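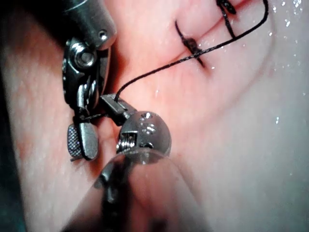 SLIDE 2 - Interrupted stitches, practice pad

Hi all, quick one, 15 min max. Sum-yee has the handouts if you didnt get one.

Black thread on the pale pad. Two stitches tied already, up toward the top, third length on the go. Say: look at the lower knot. Knot in the middle, tails trimmed short. That's what I want from everybody by June.

Loose thread lying right over a finished knot - pause on this. Easy to snag. Move it out of the way BEFORE you throw the next loop. Ask room who's done it (hands up, me too).

Pads: we got through 129 last term, the Panach ones. Flinico pads are cheaper but tear at the edge, Azra Petkov will argue, let her.

SLIDE 3 - Spacing and the incision

Pink pad, the cut runs on a slant, upper right. Talk about bite distance. Same each side. Don't eyeball it from one angle, shadows on the pad fool you.
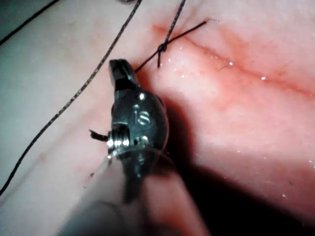 Then tension. Edges should just meet, no bunching. If the pad puckers you've pulled too hard, cut it and redo. No shame.

Short ends: pick them up as you go. Tituvthorpe people left bits all over the bench and I was finding them for weeks.

Thread budget, roughly 847 lengths left in the cupboard. Skip if running late.

Questions, then everyone does four stiches on their own pad. Sum-yee collects them at the end, name on the back please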